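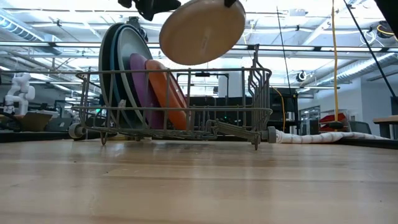
Plates in the rack, biggest at the back.

Kitchen notes, May

Quick one this month, deadline was Monday and I'm typing this with the soup on. Subject: washing up after the shared supper. Again. Sorry. But the May supper at Henao Hall was the biggest yet and the sink was a swamp by nine, so here's what we're changing.

First, the hot water. The boiler at the hall holds 50 gallons and that's it. When it's gone it's gone for a good half hour. Last time somebody ran the tap the whole way through the serving dishes and the pots got done in cold. So: fill the left sink, plug in, wash in that. Right sink for rinsing, also filled. Change the water when it looks bad, you'll know.

Order of washing. Glasses, then forks and spoons, then plates, then serving bowls, then pots. Greasy roasting pans dead last. I know the pans are in the way. Put them on the floor under the window with some hot water and a squirt of soap in and forget about them til the end.

Scraping. Please scrape before you stack! Rice is the worst, it swells up and sits in the drain. The green bin by the back door is for scraps, the Farameo Garden people pick it up the next morning and they've asked us for no bones, no foil and no more lemon halves with the little nets still on.

Soap. We've gone over to the Zorden concentrate, in the big jug under the counter. It's strong. One capful per sink. One. At the April supper it was poured in like the old stuff and there were suds down the hallway. If your hands get dry there's gloves in the drawer, mediums and larges, no smalls left, on the list.

Drying. Air dry whatever you can. The dish towels are soaked after the first load and then you're only moving water from one plate to another. Plates on edge with a bit of a gap, bowls tipped forward so they drain. Knives flat on a towel, blades all pointing the same way, not standing up in the cup please, we've had one cut thumb already this year.
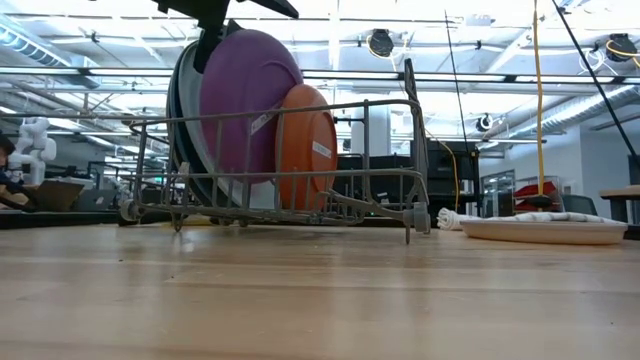

When should I bring my own dishes home from the supper?
Same night if you can, they're on the long table by the coats from 8:30. Anything left over goes in the Isano Street cupboard and stays there until the next supper, then it's up for grabs.

On that, LABEL YOUR STUFF. Masking tape on the bottom, name in pen. There are currently two glass lids, a ladle and a very nice blue casserole with no owner. The casserole has been there since February. I'm getting attached to it.

Money. Supper box took $323, thank you, that's a record I think. Out of that came the soap, two new scrub brushes, foil, and a replacement plug for the right hand sink (the old one leaked, which explains alot). Remainder goes toward the oven repair. The oven still runs hot on the bottom shelf so use the top two for anything with pastry.

Sign-ups for the next one are on the board. We need mains mostly, we have 10 desserts down already and nothing to eat before them. If you're bringing something hot, bring it hot, there's only room in the oven for a few dishes at a time. Doors at 6, food at 6:30, aim to be at the sink by 8. Two people washing, two drying, one putting away. 30 minutes each and then swap, nobody should be stuck in there all evening.

Also needed: a decent can opener, clean jars with lids, and one of those long bottle brushes for the water pitchers.

Soup's boiling over, got to go. Next notes after the June supper, send me anything you want in by the Monday before.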